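Lirside Shared Workroom
Minutes of the Members' Meeting
May 19, 2026, held in the workroom

Present: 12 members, with Catarina Ramalho in the chair and Jalen Boateng taking notes. Apologies came from the Thursday knitters' corner in the form of a very kind card, which was passed around before we began.

1. Welcome

Catarina welcomed everyone and thanked those who had come straight from work, and especially whoever had put the kettle on before she got there, which she said was the nicest thing that had happened to her all day. We had two new faces at the meeting, both from the bookbinding evenings, and everyone went around and gave their names and what they use the room for. This took a good while and nobody seemed to mind. Answers ranged from quilting and card making to mending toys, with one member admitting that she mostly comes to do her paperwork in company.

2. Minutes of the January meeting

These were read over and agreed with one correction. The January minutes said that the blind by the door had been mended. It had been looked at. It has since been mended, so the sentence is now true, but we thought the record ought to have it in the right order.

3. Matters arising

The kettle. The replacement is working well and pours without dribbling. Please remember to leave the lid open when you are the last one out.

The coat hooks. Moved lower, as asked. Parents with small children are pleased, and those of us with long coats have learned to fold them over once.

The key list. Jalen has been through it and there are still a couple of keys that no one has owned up to. If you have a key with a scrap of green yarn on it, please bring it along next time so he can write your name beside it. No one is in trouble.

4. The table and the basket

We gave most of the evening to this item, and the notes are longer than usual in consequence.

Catarina began by saying that she has a soft spot for the pale wooden table and hopes we will keep it for a long time. Several people agreed warmly. There was some fond talk about the grain, and in particular the place where it dips and comes back up again in a shallow V, which one of the quilters uses as her spot and would like it known that she is only half joking. The rounded corners were praised too, mostly by those who had bruised a hip on the old table.

She then came to the question she had put on the agenda, about how we look after the top. Since the start of the year people have been wiping it down with whatever is under the sink, and she would like us all to be doing the same thing. Kapoor, the furniture shop where the table came from, had been helpful on the phone. Their advice was a soft cloth wrung out well, a little mild dish soap if there is something to shift, and a dry cloth straight afterward, always going along the grain. Nothing gritty and nothing with bleach in it.

Jalen asked about a wax or an oil. He has a tin of Plelleck finishing oil at home that he uses on his chopping boards and he was happy to bring it in. There was a friendly back and forth on this. Catarina's feeling was that the top already has a finish on it, with a bit of a sheen when the light catches it, and that oil might simply sit there and get on people's fabric. The quilters felt strongly about fabric. One of the bookbinders wondered whether a very light rub with 1,000 grit paper might help if we ever get a ring from a mug, and the general view was that we should ask Kapoor before anyone goes near it with any paper at all. Jalen took this in good part and will keep his tin for his chopping boards.

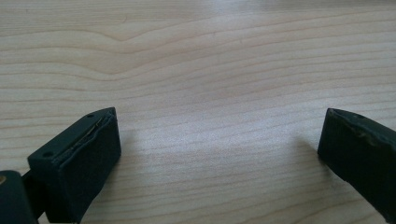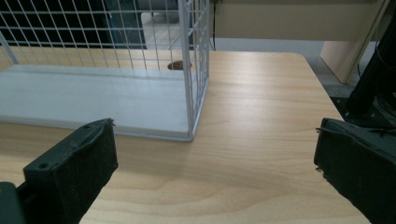 Photos: Jalen Boateng

On to the basket. The white wire one has been living on the table for a while now, and it has become everybody's in-tray, lost property and sweet jar all at once. Opinions were divided, though kindly. Those in favor said that the open grid means you can see what is in it without tipping everything out, and that the flat white board along the bottom stops small things dropping through onto the table. Those less in favor said that it takes up a fair piece of the surface, and that anyone cutting a long length of cloth ends up working around it or putting it on the floor, where it gets kicked.

There was also the matter of scratches. Metal rods on a wooden top made a few people nervous, and one member had felt underneath with her fingertips to see whether anything rough was touching the wood. She had found nothing sharp but would sleep better if there were something soft between the two. Jalen mentioned Golteck felt pads, the stick-on kind, which he has under his dining chairs, and a packet can be had for $15. It was pointed out that a piece of felt cut from the scrap bag would cost nothing at all, and at least three people offered to cut it. After some laughing it was settled that we would try the scrap bag first and buy the pads if the felt keeps sliding out.

We then talked about what belongs in the basket, and I have tried to write this down as fairly as I can, as people do feel differently about it. It was agreed that:

The basket is for things in use that day, and for small things found on the table or the floor whose owner isn't in the room.

Anything that could leak, including glue, ink and hand cream, goes on the shelf by the sink and stays out of the basket.

Pins and needles go in the tin. Please, please put them in the tin.

Food can go in if it is wrapped and you are still in the building. We had a bit of a discussion about tangerines and left it there.

If you need the whole table, you may lift the basket off and put it on the chair by the wall, and you should lift it back when you are done. Use both hands and lift it clear. Dragging it is what we are all trying to prevent.

A suggestion was made that we get a second basket so that the lost property could have a home of its own. Catarina liked this in principle but worried, out loud and at some length, that two baskets would fill up exactly as fast as one. It will be looked at again once we have seen how the felt does.

Lastly under this heading, cutting mats. We have 2 good ones and they are not always being used. A craft knife will go through a sheet of card before you know it, and a line cut across the grain would be there for good. Mats now hang on the hook beside the light switch where everyone walks past them. The bookbinders offered to lend theirs on evenings when both of ours are taken, for which many thanks.

5. The floor

A short item, to everyone's relief. The gray floor is easy to sweep and shows every thread, and the request is simply that whoever uses the room last gives it a quick once-over with the soft broom. The vacuum is fine as well, but please empty it. Catarina demonstrated the catch on the side, which sticks, and which needs to be pushed in before it is pulled. Several of us had been doing it the other way for months.

6. Room bookings

Jalen has moved the booking sheet to the inside of the cupboard door, as the old place was getting splashed. Please write your name so that it can be read by a stranger. If you have booked and can't come, a line through your name is all that is needed, and someone else will be glad of the slot.

The toy menders asked whether they might start a little earlier in the summer while the evenings are light. There was no objection. They will leave the table wiped and dry for whoever comes after, and they were thanked for offering before anyone had to ask.

7. Any other business

A member asked whether the radio could be kept lower during the quiet hours. Yes, of course, and apologies from the guilty party, who was present and put her hand up.

Someone has left a very nice pair of reading glasses with tortoiseshell arms. They are with Catarina for safekeeping and she promises she hasn't been wearing them.

There was a suggestion of a shared supper before the summer. This was met with real enthusiasm and a lot of talking at once, so I have not managed to record who is bringing what. A sheet will go up on the cupboard door. Hot dishes to stand on the cork mats, never straight on the wood.

8. Things to do

Catarina to ring Kapoor again and ask what they would do about a mug ring.

Jalen to write out the wiping instructions in large letters and pin them over the sink.

The quilters to cut felt for under the basket.

Everyone to have a look in the basket this week and take home whatever is theirs.

The meeting closed after a second pot of tea. The next one will be on the usual evening, and the date will go up beside the booking sheet as soon as Catarina has checked it against the school concert.

Minutes taken by Jalen Boateng. Corrections are welcome and can be left in his pigeonhole, or in the basket if they are small.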